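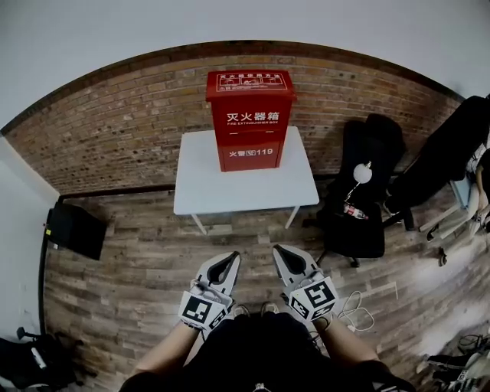
Vorfeldbus fahren in Mirkuvness, und warum ich ihn mag

So, jetzt kommt endlich der Beitrag, den ich seit März vor mir herschiebe. Ich oute mich: Ich fahre gern mit dem Vorfeldbus. Ja, genau mit dem, bei dem alle die Augen verdrehen, wenn am Gate »Bus« auf der Anzeige steht (mein Bruder sagt dann jedes Mal ganz laut »na toll«, obwohl die Fahrt meistens kürzer ist als sein Gemecker). Man steht draußen, es riecht nach Kerosin, man sieht das Fahrwerk aus der Nähe und geht über eine richtige Treppe ins Flugzeug. Herrlich!

Am Flughafen Mirkuvness gibt es 10 Außenpositionen, und weil ich dort oft umsteigen muss, kenne ich sie inzwischen fast alle. Ganz hinten, wo früher die Frachtmaschinen standen, ist die Strecke am schönsten. Der Bus fährt einmal unter dem alten Finger durch, wartet an der Rollgasse und biegt dann so eng ab, dass alle Rollkoffer gleichzeitig losfahren. Wer einmal dabei war, stellt seinen Koffer danach quer.

Letzten Monat durfte ich dann mal mit auf Schicht! Veerle Dewulf aus der Vorfeldkoordination hatte meinen alten Artikel über Gepäckbänder gelesen und mir einfach geschrieben. Also Warnweste an, Ausweis um den Hals, zwei Stunden Sicherheitseinweisung (lang, aber der Kaffee war gut) und ab auf den Klappsitz neben Ayman Abou Jaoude. Er fährt seit vielen Jahren Bus auf dem Vorfeld und redet beim Fahren zum Glück gern.

Was ich vorher überhaupt nicht wusste: Das Flugzeug hat immer Vorrang, auch wenn es noch so weit weg aussieht. Wenn an einer Maschine das rote Blinklicht angeht, bleibt man stehen, Punkt. Und die Türen gehen erst auf, wenn unten an der Treppe jemand den Daumen hebt. Ich habe mich als Passagierin hundertmal gefragt, warum wir da minutenlang vor einer offenen Flugzeugtür stehen und nichts passiert. Meistens wird noch getankt oder die Kabine ist nicht fertig. Ayman macht dann die Lüftung höher und hofft, dass keiner klopft. Es klopft immer einer.

Die neuen Busse

Seit dem Herbst fahren 4 Elektrobusse von Verbruggen mit, und die sind wirklich ein Unterschied. Leise sowieso, aber vor allem ist der Boden durchgehend eben. In die alten Kisten von Tustau passen auf dem Papier mehr Leute, dafür steht ein Teil davon auf diesem blöden Podest über der Hinterachse. Bei Verbruggen ist offiziell bei 75 Schluss. Veerle rechnet trotzdem lieber mit einem zweiten Bus, sobald viele Kinderwagen dabei sind. An vollen Tagen kommen auf dem ganzen Vorfeld 300 Fahrten zusammen, und jede einzelne steht bei ihr auf dem Bildschirm als kleiner Balken. Wenn einer rot wird, greift sie zum Funkgerät. Ich fand das vom Zuschauen schon stressig.

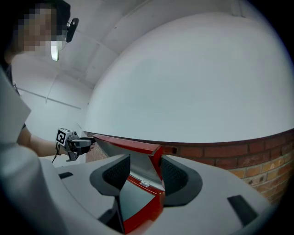 Spannend wird es beim Anlegen an der Ladesäule, das soll nämlich irgendwann automatisch gehen. Der Bus muss dafür ziemlich genau stehen, und im Moment macht Ayman das nach Augenmaß und mit einem Strich auf dem Asphalt. Geplant sind stattdessen Tafeln an der Wand, die eine Kamera im Bus erkennt, mit so einem klobigen Muster wie auf dem schwarz-weißen Quadrat oben auf dem grauen Greifer im Bild, nur halt viel größer. In Tumcombe läuft das schon im Probebetrieb, sagt Veerle, und dort haben sie anfangs mit verschmutzten Tafeln gekämpft. Ayman ist skeptisch und behält seinen Strich. Ich habe es einmal probieren dürfen (im Stand, nur gucken!) und hätte garantiert einen Meter danebengelegen.

Zum Schluss durfte ich noch die Ansage drücken, die mit dem »bitte halten Sie sich gut fest«. Es hat sich natürlich keiner festgehalten. Falls ihr demnächst in Mirkuvness einsteigt: vordere Tür nehmen, links ans Fenster stellen, da seht ihr beim Abbiegen die ganze Wartungshalle. Über die Enteisung schreibe ich beim nächsten Mal, davon habe ich noch zwei Seiten Notizen, die ich erst entziffern muss.

Zuletzt aktualisiert: 18. Dezember 2018

Kontakt | Impressum | © 2018 Alle Rechte vorbehalten | Nach oben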